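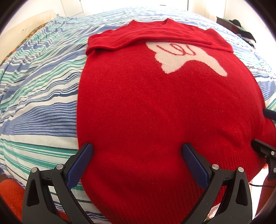

Figure 1. Red knit sweater laid front up on a bedspread, one sleeve folded across the chest.

Shrinkage of Secondhand Knitwear in Home Laundering
Term project report, Textile Care and Testing

1. Background

Secondhand knitwear often reaches the buyer with no care label, or with one too faded to read. The buyer then has to guess at fiber content and washing method. This project measured how much unlabeled sweaters change in length and width over repeated home washes, and whether drying method matters more than water temperature.

2. Materials

Sweaters were bought from the Clerkholm thrift store in October. The budget was up to 227 dollars and was not fully spent. Pieces with holes, felted areas or missing cuffs were rejected. Fiber type was estimated with a burn test on a few strands pulled from an inside seam, which separates wool from acrylic fairly well but is poor at identifying blends. Blends were therefore treated as one group.

Detergent was Rind liquid, unscented, at the dose printed on the cap. The same washer was used throughout.

3. Method

Each sweater was laid on a flat surface and smoothed by hand without stretching. Length was taken from the base of the neckline to the hem, and width straight across at the underarm. Each measurement was repeated and the mean recorded. Readings were entered in Nudgate, a free spreadsheet add-on that flags values outside a set range.

Half of each fiber group was dried flat on a rack. The other half was tumble dried on low. Garments were left overnight before being measured again - an early trial showed that knits taken straight from the dryer gave unstable readings.

4. Results

Wool pieces lost the most length, and most of that loss came in the first two washes. Tumble drying increased it in every wool sample. Acrylic pieces held their length but grew wider at the hem, most clearly when dried on the rack. Blends fell between the two with a wide spread.

Water temperature had a smaller effect than drying method. The cold and warm settings gave results that overlapped in all groups except wool.

5. Sources of error

Ribbed hems pull inward and are hard to lay straight. Large intarsia panels are stiffer than the plain knit next to them, so width readings on those fronts may be low. The burn test should be replaced by microscopy if the work is repeated.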